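Clernon Equipment Review Group
Minutes of the September Meeting

Present: Chrysanthi Karagiannis (chair), Bart Visser, Fadime Oral, Areti Karras, Najwa Fakhoury (minutes)
In attendance for item 3: a sales representative of Petridis
Apologies: none received

The meeting was called to order at 1:30 p.m.

1. Minutes of the previous meeting
The minutes were approved with one correction. Under item 5, "Bolbridge bench" should read "Bolbridge annex bench." Ms. Fakhoury will amend the file copy.

2. Matters arising
Mr. Visser reported that the replacement shelving for the annex has been delivered but not assembled. Ms. Karras asked that the old shelving be kept until the parts bins have been moved. Agreed.

3. Orau hand-held gripper kit: review of trial and service offer
The chair reminded members that the kit is on trial terms and that a decision on purchase is due before the next meeting. The kit price quoted by Petridis is $4,000, including two hand-held grippers, a carrying case and one set of spare finger pads. The annual service plan is offered separately at $468.

Ms. Oral presented the users' report. Staff found the tool easy to pick up and had few complaints about weight or balance. Most new users were working without help by the end of their first session. Two people with smaller hands asked whether a shorter grip could be supplied. The representative said that one is listed as an option and undertook to send the price.

Ms. Oral then turned to wear on the finger pads, which she described as the main concern arising from the trial. The following was placed before the meeting.
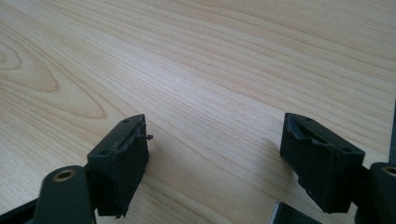

Item 3, finger pads of the hand-held gripper, showing torn channels in the top faces.

Mr. Visser noted that both pads have opened along the top, with the tear on the right pad looking wider and deeper than that on the left. He also drew attention to chipping on the lower edges. He asked whether damage of this kind affects the hold on small parts. Ms. Oral replied that the users' report does not answer that question and that no test had been set up to measure it. Several users had mentioned slipping, but they had not recorded which pads were fitted at the time.

The representative stated that pads are treated as consumable items and are replaced by taking out the screws and fitting a new pair. Under the service plan, a visit is made every 12 weeks and worn pads are changed at no further charge. Pads damaged between visits would be sent by mail on request. Without the plan, pads are sold in pairs only.

Ms. Karras asked whether a harder pad was available. The representative said that a firmer grade exists but gives less grip on smooth surfaces, and offered to lend a set for comparison. The offer was accepted.

The chair asked whether the plan covers the linkage arms and bushings as well as the pads. The representative confirmed that it covers the arms but was unable to confirm the position on bushings. A written answer was requested.

The representative left the meeting at 2:25 p.m.

In discussion, Mr. Visser supported buying the kit but was not persuaded that the service plan was good value, given that Clernon staff could change pads themselves. Ms. Oral favored taking the plan for the first year so that a record of wear could be built up. Ms. Karras said she could not support either course until the firmer pads had been tried. The chair observed that the trial terms allow an extension of 7 weeks without charge, and members agreed that this should be used.

Resolved: that the trial be extended; that the decision on purchase be deferred; and that a wear log be kept for every pair of pads from the date of fitting.

Actions:
Ms. Oral to draw up the wear log and give a copy to each user.
Mr. Visser to arrange a simple holding test with standard and firmer pads.
Ms. Fakhoury to obtain the written answer on bushings and the price of the shorter grip.

4. Annex bench bookings
Ms. Karras reported that the annex bench is now booked on nearly all mornings. Members agreed that bookings left unclaimed after half an hour may be released to others.

5. Other business
Mr. Visser asked that manuals for equipment on trial be kept in the review room and signed out when borrowed. Agreed.

The meeting adjourned at 3:05 p.m.

Minutes recorded by N. Fakhoury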